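Rovik four-way extension lead, eight months on

I bought the Rovik lead in January, after the old one in the back bedroom started to crackle whenever the heater was on. It came from Després, and so far I have no real complaints, though I would change a couple of things.

The cable is the best part. It is thick without being stiff, and it lies flat along the skirting board after a day or so. My last lead never lost its coils. The plug is a decent size to grip, so you can pull it out of the wall without wriggling it.

The sockets are tight when new. Dehua Fang, who has the same model in her shop, told me to give it a fortnight, and she was right. They still hold firmly now. 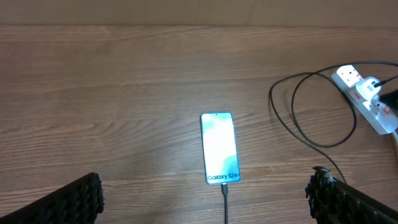
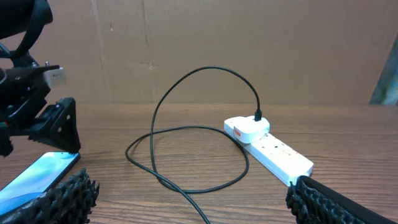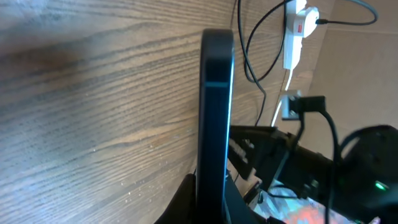
The switch is less good. It sits at the cable end and has no guard, so I have knocked it off with my foot more than once. The little light is also too bright for a bedroom — I put a bit of tape over mine.

Spacing could be better too. Two bulky chargers will not go side by side, and you lose a socket if you try. The Trellbridge version costs 15 pounds more and has wider gaps, but the cable is shorter, and I needed the length to get round the wardrobe.

I run a lamp, a radio and two chargers from it. The heater now goes straight into the wall, where it should have been all along.

Four stars. I would buy another for the hall, if they did one with the switch in the middle.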